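Category: Student Projects / Business and Organization

Visual Boards Outside the Software Team: A Term with the Purchasing Office at Galtley
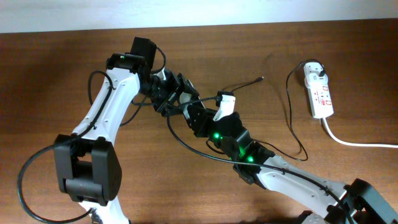

When I first told my project supervisor, Máté Rácz, that I wanted to spend the term looking at how a purchasing office plans its week, he asked me very kindly whether I was sure, and I can see why. Most of the reading on our course is about software teams, and purchasing sounds like a place where papers go in one door and come out another. But I had worked two summers at Galtley before starting my degree, and I remembered the people in that office (lovely people, all of them) spending a good part of every morning just finding out what everybody else was doing. It seemed to me that a simple board with work limits might help them, and I wanted to see how far the idea would go in a department that had never used one.

The office buys parts and services for the whole company, mostly from two large suppliers, Multport and Montes, and from a long list of small ones. There are 9 people in it. Requests come in by email, by phone and quite often by somebody leaning over a desk. Before the project started there was a shared spreadsheet, but it was filled in at the end of the day and sometimes at the end of the week, so it told you more about the past than about the present.

Leobardo Sandoval, who runs the office, gave me a great deal of his time in the first two weeks, and we went back through the old requests together. We found 148 that were still marked open. Some had been delivered long ago and never closed, and others were waiting for a signature from a manager who had since changed jobs! Cleaning that list took longer than I had planned for, and my original schedule never quite recovered, but I would do it again.

The board itself was plain. We used four columns: New, Asking for Prices, Waiting for Approval, and Ordered. Each buyer had a color, and each request had a card. At first we set no limits at all, which was Leobardo's wish, and I think he was right to want the team to get used to moving cards before anybody told them to stop starting new ones. In the third week we agreed that Waiting for Approval could hold 19 cards and no more. Once it was full, the buyers would call the managers concerned before sending out another request for prices.

That rule caused the most talk of anything I did. Two of the buyers felt it punished them for delays in other departments, and I have some sympathy with them. We kept it, but added a small mark for cards that had been chased twice, so the morning meeting could pass those straight to Leobardo.

By the end of May the team had moved almost 200 requests across the board. I don't have a fair "before" figure to set beside that, as the spreadsheet dates were not reliable, and I would ask the reader to be careful with it. What I can report from my interviews is that most of the office wanted to keep the board, and that the morning meeting had settled at a quarter past nine and was usually short.

The part I would change is the start. I came in with the columns already drawn, copied from a case study of a software firm called Piltano, and we had to redraw them within days. Next time I would sit with the buyers first and draw the columns with them. The interview questions and the second version of the board layout are in the appendix, and Leobardo has agreed to let next year's group follow up on the approval step with the managers themselves.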